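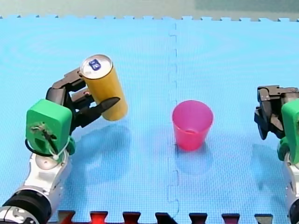

缶をつかめたら終わりだと思っていたのに、つかんだあとの練習のほうが長かった、とチャニダ・ドゥアンケーオは活動ノートに書いた。

パドフ・ロボットクラブ(Padov)の課題7では、2本のロボットアームを使う。1本目のアームが缶をつかんで持ち上げ、カップの横まで運んで立てる。2本目のアームは待機し、缶から指がはなれたあとでカップをつかむ。人間なら数秒で終わる作業だが、ロボットにさせるには、作業を細かい動きに分けて考える必要がある。

このページでは、課題7に出てくる用語としくみを順に説明する。対象は、これからクラブに入る小学校高学年から中学生までの人である。

## アームと関節

ロボットアームは、かたい部分と曲がる部分が交互につながってできている。かたい部分を「リンク」、曲がる部分を「関節(かんせつ)」という。人間のうでにたとえると、ひじから手首までの骨がリンク、ひじと手首が関節にあたる。

関節の中にはモーターがある。モーターが回ると関節の角度が変わり、その先につながったリンクの向きが変わる。根元に近い関節を少し動かしただけでも、先のほうは大きく動く。長い定規のはしを持ち、手首を少しひねってみるとよい。手の近くはほとんど動かないのに、反対のはしは大きくふれる。

このため、根元の関節の角度がわずかにずれると、アームの先では大きな「ずれ」になる。課題7の最初の練習では、缶をつかまずに、アームの先を決められた点へ動かすことだけをくり返す。地味な練習だが、ここでずれが大きい班は先に進めない。

## グリッパー

アームの先についた、物をつかむための部品を「グリッパー」という。クラブで使うグリッパーは黒く、指に関節がある。指を閉じると物をはさみ、開くと物をはなす。

緑色の四角い部分はグリッパーの土台である。班の中では「緑」と呼ぶことが多い。「緑をもう少し下げて」と言われたら、グリッパー全体を下げるという意味になる。

つかむときに決めることは三つある。

1. どの位置をつかむか
2. どの向きからつかむか
3. どのくらいの力ではさむか

缶のような円柱(えんちゅう)は、指があたる面が丸い。指が中心からずれた場所にあたると、缶は回ったり、横へにげたりする。中心をはさむように指を合わせると、左右から押す力がつりあい、缶は動きにくくなる。

力は弱すぎると缶がすべり、強すぎると缶がへこむ。力の目もりは班ごとに表にして残す。前の班の数字をそのまま使わないこと。缶の種類が変わると、ちょうどよい値も変わる。

## かたむきが残る理由

つかんだ缶は、まっすぐ立っているとはかぎらない。指が缶にあたる高さが左右で少しちがうだけで、缶はかたむく。

空中でかたむいていても、落ちなければ運ぶことはできる。問題は置くときに起きる。かたむいた缶を下ろすと、底のふちの一か所が先に床につく。そこで指を開くと、缶はゆれてから立つか、たおれる。

対策は二つある。

- **つかみ直す**:いったん置いて、かたむきが小さくなるようにつかむ。時間がかかる。
- **手首で直す**:アームの手首にあたる関節を回し、缶をまっすぐにしてから下ろす。速いが、どちらへどれだけ回すかを正しく知る必要がある。

クラブの練習では、先に「つかみ直す」を覚える。「手首で直す」は、かたむきの角度を記録できるようになってから行う。

## 座標(ざひょう)

ロボットに「そのへんに置いて」と命令することはできない。場所は数で表す。場所を表す数の組を「座標」という。

たとえば、床の上に横の線と奥行きの線を引き、2本がまじわる点を0とする。この点を「原点(げんてん)」という。原点から横へ何センチ、奥へ何センチ進むかを書けば、床の上の一点が決まる。高さを表す数を加えると、空中の点も表せる。

課題7で使う座標は、次の三つの数である。

| 記号 | 意味 |
|---|---|
| x | 左右の位置 |
| y | 手前と奥の位置 |
| z | 高さ |

注意点がある。床には水色のジョイントマットをしいているが、マットのつなぎ目を原点に使ってはいけない。ジョイントマットはやわらかく、踏むとずれる。つなぎ目は目で見る目安にはなるが、測定の基準には向かない。原点には、アームを固定した台の印を使う。

また、マットがへこむと、置いた物の高さもわずかに下がる。zの値を決めるときは、アームが動く範囲の床を手で押していないか確認する。

## お手本を記録する

座標を一つずつ人間が書く方法では、缶の置き場所が変わるたびに書き直しになる。課題7では、この方法のほかに「お手本から学ばせる方法」を使う。

手順は次のとおりである。

1. 缶とカップを置く。
2. 人間が操作用のレバーでアームを動かし、作業を最後まで行う。
3. その間、関節の角度、グリッパーの開き具合、カメラの画像をコンピューターが記録する。
4. 缶とカップの位置を変えて、1からくり返す。

1から3までを行うと、お手本が1本できる。お手本を集めて計算に使い、「こういう画像のときは、関節をこう動かす」という関係を作る。この計算を「学習」という。

記録と学習に使うプログラムの名前は「ダーナー(Darner)」である。画面の左に記録ボタン、右に確認用の再生ボタンがある。記録中に再生ボタンを押しても反応しない。故障(こしょう)とまちがえて再起動すると、そのお手本は消える。

## お手本を選ぶ

1月までにクラブで記録したお手本は3,365本だった。このうち学習に使ったのは1,434本である。残りは次のどれかにあてはまり、使わなかった。

- 途中で缶を落とした
- 操作した人が長く止まった
- 記録の開始がおそく、最初の動きがぬけた
- 缶とカップの置き方が、ほかのお手本とほとんど同じだった

四つ目を不思議に思う人がいるかもしれない。うまくできたお手本でも、同じ置き方ばかり集めると、ロボットはその置き方でしか動けなくなる。漢字の練習で一つの字だけを何百回書いても、ほかの字は書けるようにならない。

三つ目は、記録ボタンを押してから動かし始めるまでに一拍おけば防げる。班では声に出して「記録」「開始」と言うことにしている。

缶を落とした記録は、学習に使わなくても消さない。どの位置で落ちたかを調べると、つかむ位置の悪いところが分かる。フォルダー名は「落下」に統一する。

## カメラにとって見えにくい物

ロボットは、カメラの画像の色や明るさを数として受け取る。人間には簡単に見分けられる物でも、数で見ると区別しにくいことがある。

**すき通った物。** ピンクのカップは半とうめいである。向こう側の色がすけて混ざるため、床の色が変わるとカップの色も変わって見える。ふちの位置をまちがえやすい。

**光る物。** 缶のふたは銀色で、光をよく反射する。照明の位置によっては、ふたの一部が白くつぶれて写る。

**かげ。** マットには、アームや持っている物のかげが落ちる。かげは物といっしょに動くので、学習のお手本が少ないと、コンピューターがかげを手がかりにしてしまうことがある。その場合、部屋の明かりを変えただけで動きがおかしくなる。

調べる方法は簡単で、明かりの条件だけを変え、ほかは同じにして動かす。一度に変える条件は一つにする。明かりと缶の位置をいっしょに変えると、失敗したときにどちらが原因か分からない。

## 2本のアームをぶつけない

アームが2本あると、作業を分けられる。そのかわり、ぶつかる危険が生じる。

課題7では、カップのまわりに「共有(きょうゆう)エリア」を決める。共有エリアに入ってよいアームは、同時に1本だけである。1本目が缶を置いて外に出るまで、2本目は入らない。待つ間は指を閉じておく。開いたままだと指の先が横に広がり、アームの通り道がせまくなる。

命令の順番は次のように書く。

```
アーム1:缶をつかむ
アーム1:共有エリアに入る
アーム1:缶を置く
アーム1:指を開く
アーム1:共有エリアから出る
アーム1:「出た」と知らせる
アーム2:「出た」を確認する
アーム2:共有エリアに入る
アーム2:指を開く
アーム2:カップをつかむ
```

「出た」と知らせる行をぬかすと、アーム2はいつまでも待つ。確認する行をぬかすと、アーム2は待たずに入ってくる。危険なのは後のほうである。プログラムを直したら、まず缶もカップも置かずに、ゆっくりした速度で動かす。

信号機のしくみとよく似ている。交差点に入ってよい向きを順に切りかえ、両方が同時に入らないようにする。工場で何台ものロボットがならんで働くときも、同じ考え方が使われる。

## 動かす前の確認

次の項目は、記録係が読み上げ、操作係が答える。

- 非常停止ボタンに手がとどくか
- アームの動く範囲に人の手や足がないか
- ケーブルが関節にはさまっていないか
- 缶とカップを記録表の位置に置いたか
- 速度が「低」になっているか

ケーブルは、アームが止まっているときに問題がなくても、動かすと引っぱられることがある。長さの余りは結束(けっそく)バンドでまとめるが、関節をまたぐ部分は曲がる分だけゆとりを残す。

非常停止ボタンは、危険を感じた人がだれでも押してよい。押したあとに理由を聞かれるが、押したことをしかられることはない。停止したアームは、缶を持ったまま止まる。手で缶を引きぬかず、操作係が復帰の手順をすませてから指を開く。

## 成功の数え方

ゼルバス大会(Zervas)の規定では、次の条件がすべてそろったときに「成功」とする。

- 缶が立っている
- カップがたおれていない
- 2本のアームがふれていない
- 制限時間内に終わっている

缶が立っていても、カップに軽くふれてたおした場合は失敗である。練習のときも同じ条件で数える。「だいたい成功」という欄(らん)は記録表にない。

失敗したら、どの段階で起きたかを一つ選んで書く。「つかむ」「運ぶ」「置く」「はなす」「交代」の中から選ぶ。チャニダの班では、練習を始めたころの失敗は「つかむ」に多く、つかむ位置を直したあとは「置く」と「はなす」に集まった。指を開くときに片方の指が先にはなれ、缶を横に押していたのである。そこで、指を開く速さを下げ、開き終わるまでアームを動かさないように命令を変えた。

## 用語のまとめ

**リンク** アームのかたい部分。

**関節** アームの曲がる部分。モーターで角度を変える。

**グリッパー** アームの先で物をつかむ部品。

**原点** 位置を測るときの0の点。

**座標** 場所を表す数の組。

**お手本** 人間が操作して記録した1回分の作業。

**学習** お手本を使って、画像と動きの関係を計算で作ること。

**共有エリア** 2本のアームのどちらも入るが、同時には1本しか入れない場所。

## 自分で試す課題

ロボットがなくても、次の実験はできる。

割りばしを2本用意し、左右の手に1本ずつ持つ。2本ではさんで空き缶を持ち上げ、紙コップの横に置く。缶の上のほう、中ほど、下のほうと、はさむ高さを変えて10回ずつ行い、たおれた回数を表にする。次に、片方の割りばしだけ少し高い位置にあて、缶のかたむきがどう変わるかを見る。缶のふたを切り取ったものは、ふちで手を切るので使わない。

結果の表は、ベラー教室(Belar)の入口にある課題箱に入れる。名前と、使った缶の大きさを書くこと。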